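Folding a Quilted Comforter on the Bed

Applies to quilted comforters too bulky to fold in the air. Use the mattress as the work surface.

Before you start

Pull the fitted sheet tight at all four corners. Stand the pillows at the head of the bed, clear of the folding area. Shake the comforter from one short side to even out the filling.

Steps

1. Spread the comforter face down with its long sides parallel to the mattress.

2. Bring the left third over the center, then the right third over that. Keep the edges straight.

3. Press along the length with both forearms for 18 seconds to drive out air. Work toward the open end.

4. Fold the foot end up to the middle, then fold once more toward the pillows. A thick comforter will hold as a compact bundle with puffy upper layers and a flatter fold underneath.
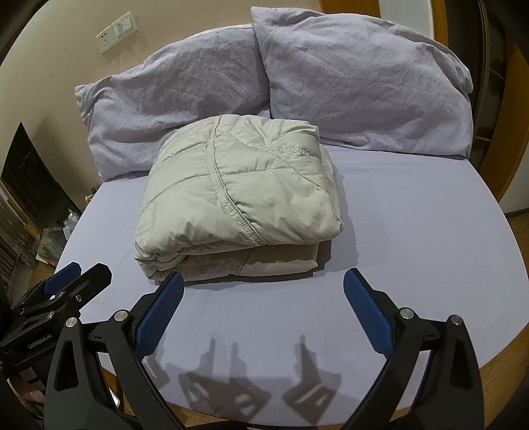 Storage

Leave the bundle on the bed for daily use. For the closet, turn it so the folded edge faces out and place it on a shelf without weight on top. Refold along different lines every 2 months, starting in October, to limit permanent creases in the quilting.

Do not use vacuum bags for down filling.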